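Lindemann Library to Extend Evening Hours Through Winter Term

Friday, December 11, 2020

The Lindemann Public Library will keep its main reading room open two hours later on weeknights beginning in the new year, the library's board of trustees has decided. The extended schedule will remain in place through the end of the winter school term and will be reviewed before spring.

Under the new schedule, the reading room will close at 9 p.m. instead of 7 p.m., Monday through Thursday. Friday and weekend hours are unchanged. The children's room on the lower level will continue to close at 6 p.m. every day, and the local history collection will remain open by appointment only.

The change follows a survey conducted in October, in which the library received 1,000 completed responses from cardholders in Lindemann and the neighboring township of Jolau. Respondents asked most often for later hours, followed by better wireless service in the rear of the building and a larger selection of large-print books. Many of those who asked for later hours said that they were working or studying from home this year and had no quiet place to do so in the evening.

"Residents were clear about what they needed," said Torben Brandes, director of the library. "Households are sharing kitchen tables and internet connections, and the hours after dinner are often the only ones left for schoolwork or a job application. The reading room is warm, it is quiet, and the seats can be spaced properly. It made sense to keep it open."

Capacity limits adopted earlier this year will continue to apply during the added hours. The reading room will admit no more than 14 patrons at a time, and visits are limited to two hours when others are waiting. Face coverings are required throughout the building. Tables will be cleaned between visits, and patrons are asked to leave used materials on the carts at the end of each row and not to return them to the shelves.

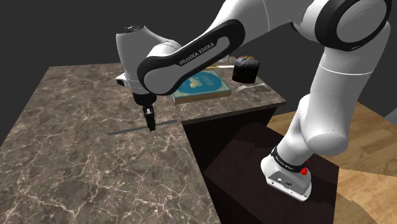 Seats may be reserved by telephone or at the circulation desk up to six days in advance. A reservation is held for 15 minutes past its starting time and is then released to the next person on the list. Walk-in visitors will be admitted when space allows. A library card is not required to use the reading room, although one is needed to borrow materials or to use the public computers.

The board also approved changes to curbside pickup, which has operated from the Skekow Street entrance since the building first closed to visitors in the spring. Pickup will now be offered until 8:30 p.m. on the same four weeknights. Patrons should wait for notice that their items are ready before coming to the library, and should bring a card or photo identification. Items not collected within a week will be returned to circulation.

The added hours will be staffed by current part-time employees, several of whom had their schedules reduced when in-person programs were suspended. The cost will be met from money set aside for those programs and not used this year. No increase in the library's request to the city is planned for the coming budget cycle, according to the minutes of the board's meeting.

Work on the wireless service is expected to start in January. The library has engaged Tevex, a local contractor, to replace the equipment that serves the rear of the reading room and the study rooms beside it. The work will be done in the mornings before the building opens, and brief interruptions in service are possible on those days. The study rooms themselves remain closed to the public until further notice.

The request for more large-print books will be taken up with the next round of purchases. In the meantime, patrons may ask staff to borrow large-print titles from other libraries in the county. Loans of this kind are free of charge — delivery is slower than usual at present — and may be picked up at the desk or at the Skekow Street entrance.

Residents of Jolau, which does not have a library of its own, are eligible for a card under an existing agreement between the two communities. Proof of address is required. New applications can be completed by mail, and the library will accept a utility bill or a current lease in place of a driver's license.

The library will be closed on December 24 and 25 and on January 1. The book drop will stay open on those days, and no fines will be charged for items due while the building is closed. All overdue fines for children's materials remain suspended.

The board will review attendance figures for the evening hours at its March meeting, which is open to the public by telephone. Written comments may be left at the circulation desk or mailed to the director's office.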